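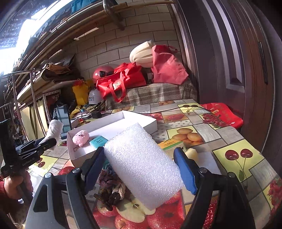
Elin Harries has heard the word "immersive" so often that she has started charging for it. There is a jar on the piano in the rehearsal room, a dollar a time, and by the second week of work on the new stage version of "Rollden" it had paid for everyone's lunch.

"People say it when they can't tell you what happens in the second act," she says.

Harries is directing the musical, which is based on the animated film of the same name about a lighthouse town that loses its light and the girl who goes down into the sea caves to get it back. The film had one big song, a talking crab and a running time short enough for a school night. The stage show will have 24 songs. I ask her whether anyone wanted 24 songs.

"I didn't," she says. "I'd have been happy with 14. Ask Kourosh."

Kourosh Rahimi, the composer, is eating a sandwich on the stairs and is not in the least defensive about it. Some of the songs are very short, he says. One is nine bars long and is sung by a door.

"Everybody gets stuck on the number. Nobody leaves a theater and says there were too many songs. They say it was long, or they say they were bored, and those are different complaints."

I say I have left theaters saying exactly that. He thinks about it and takes another bite.

The show opens in May at the Dalgleish, a house of 914 seats that was built for plays and has never been kind to amplified singing. The producers had looked at a 2,000-seat theater across town and, depending on who you talk to, either turned it down for artistic reasons or lost it to a tour. Harries will only say that she likes the Dalgleish because you can see faces from the balcony. I've sat in that balcony. You can see faces if you lean.

It is fair to wonder what any of this is for. The film exists. Children can watch it at home as often as their parents can stand it, and the usual stage adaptation offers them the same story at four times the length, with the crab played by a grown man in orange tights. Harries has directed mostly small dramas until now, and I expected her to be a little embarrassed by the job. She isn't, though she has given up defending the form in general.

"Most of them are bad," she says. "I went to see a lot of them before I said yes, and most of them are a theme park ride you can't get off. The set does something huge in the first ten minutes and then everybody stands in front of it and sings. I walked out of two."

What persuaded her was a scene that isn't in the film. In the script by Rhiannon Kemeys, the girl's father, who on screen is lost in a storm before the titles, is alive for most of the first act. He's not a good father. He has let the light go out because he was asleep, and he lets the town believe it was the weather.

"In the film it's nobody's fault," Kemeys says. "I watched it with my niece and she asked me who was supposed to be looking after the lamp. I didn't have an answer. That was the whole pitch, really. I wrote it on one page."

The studio that owns the film took seven months to approve the page. Kemeys was asked whether the father could be ill, or tricked, or perhaps just very tired. She kept him asleep. Harries calls this a victory, and it may be one, although the script I was shown also has a tap number for gulls.

Then there is the matter of the caves. The set is designed by Cormac Mac an tSaoi, who won a lot of admirers with "Flirkano," a revival done almost entirely with rope. For "Rollden" he has been given more money than he is used to, and an automated winch system from a company called Merkon that he talks about like a man describing his in-laws.

"It's very clever and it goes wrong on its own schedule," he says. "I've asked for every move to have a version where four people just push the thing. If we end up pushing it every night I won't be sad."

The run-through I saw was of the first act only, with a piano and no scenery. Some of it dragged. The town meeting goes on as long as an actual town meeting, and the crab, who has been given a back story, did not need one. But the scene with the father was very good, quiet and rather nasty, and the room stopped fidgeting while it was on.

I ask Harries if the producers know that the best scene in their family musical is a man lying to his daughter for six minutes without a song.

"They've asked if there could be a song," she says.

And will there be?

She looks over at the stairs, where Rahimi has finished his sandwich. "He's written two," she says. "I haven't listened to them yet."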